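Leave the Books on the Table

When I moved to Hatmont, I owned 87 books and one small shelf. My neighbor Rhea Rivera looked at my living room and told me that a tidy home has its books standing in a row, with the spines outside. I followed her advice for one winter. In that winter I read almost nothing.

My opinion is now the opposite of hers. A book that stands in a shelf is stored, and a book that lies on a table is being read. I see the cover when I drink my coffee, I remember where I stopped, and I open it for 30 minutes before work. In May I finished a novel of 900 pages in this way, only because it was always lying next to the bread.

People answer me that a table is for eating. This is true, but I eat for 40 minutes in a day, and the rest of the time the table has no duty.
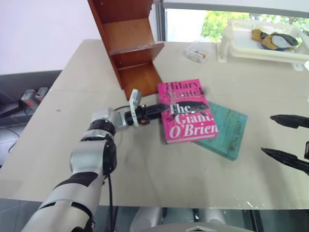 I do not say that we should throw the shelf away. It is a good place for the dictionary and for the books we have finished and want to keep. But I would ask parents especially to be patient. If a child leaves two books one over the other on the table, please do not put them back the same evening. Move them a little to the side, lay the plates, and let them stay until breakfast.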